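We use cookies to remember your settings. Accept | Manage

3.2 Table layout and items

All tidying tasks took place on one white tabletop with small dark holes in its surface. We chose a plain top so that items of different colors would stand out from it. The items came from the Odilik set, a mix of kitchen goods and play food, and were picked to differ in size, shape and how easily they roll.

Larger items acted as places to put things. The pale green oval with the perforated floor was kept at the upper left, and the mauve-gray plate next to it near the top center. Smaller items were set down between these and the near side of the table. Some layouts added more dishes, such as a small plate and a bowl, which gave more than one sensible place for the same piece of fruit.
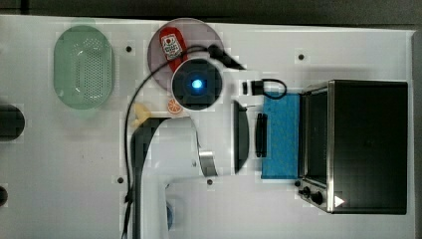
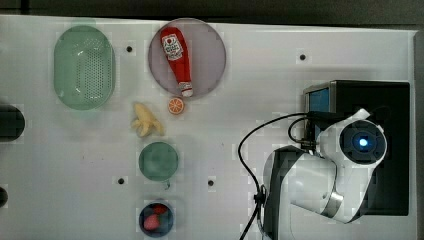 Figure 2. Table layouts. Both show the oval green item at upper left and the mauve-gray plate with a red item on it. The small green plate and the navy bowl with its contents appear in the lower picture.

Item positions were not fixed to the centimeter. The person setting the table worked from a written list - "fruit near the plate", for instance - and placed things by hand. This gave small changes between layouts that we wanted to keep. The full list was revised in January after 2 raters at Traseck found several of its lines unclear.

Layouts were grouped by the number of dishes used, following Robles. A bowl with items already in it was treated as one dish, and its contents were scored separately. The final collection holds 2998 layouts.

Comments

Annelore Kasten
Is the written list in the appendix? I could only find the scoring sheet.

pradero_reader
Figure 2 is useful. I would like to see one layout for each group, though.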